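# The red tray has earned its place

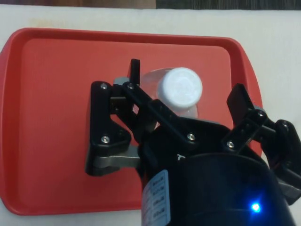
*Red tray, white table, clear bottle with its white cap on.*

I have become a tray person! It started in July, when Slavica Ristić moved out of her flat in Hotham and handed me a bag of kitchen odds and ends, and at the bottom was a red plastic tray with rounded corners. I nearly passed it on. I am so glad I didn't.

The best thing about it is the rim. It's raised all the way round, so when I carry drinks through to the other room (I walk too fast, I always have) nothing slides off on to the carpet. The flat bit in the middle has a fine texture to it as well, and bottles seem to stay put far better than they do on my shiny metal one, which is now under a plant.

And the colour! My table is white and so are most of my plates, and I'd got into a bit of a habit of buying everything pale. One big block of red cheers the whole room up. Juwita Rahman came for lunch and asked where I'd bought it before she'd even taken her coat off.

Mostly it's for drinks. I fill clear bottles with water or cordial and stand them on the tray before people arrive, then the glasses go on, then a bowl of something salty if there's room. Clear bottles are lovely for this – you can see at a glance which one needs topping up. I've got a soft spot for plain white screw caps too, as they're easy to grip with damp hands and you can write on them in pencil. M for mint, L for lemon.

My cordial at the moment is 550 g of sugar, the juice of 17 lemons and more mint than seems sensible. It makes plenty, so Shiuli Akanda gets a bottle whether she wants one or not.

Washing up is a wipe with a soapy cloth and a rinse, then I stand it on its side by the sink. Next I'd like a smaller one for breakfast, maybe in yellow, so if you've spotted one do leave me a comment!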